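Getting returned tickets at Skernside Hall

Returns for sold-out concerts go on sale at the box office on the day, from 6 p.m. Join the queue by the side door and give your name to the steward. You can buy up to two tickets, and card is the only way to pay.
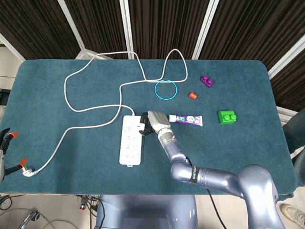
If you're still waiting when the music starts, stay put. Latecomers' seats are released after the second number. For the Anselmo Camargo Trio on Tuesday, returns will be in rows 3 to 8 only.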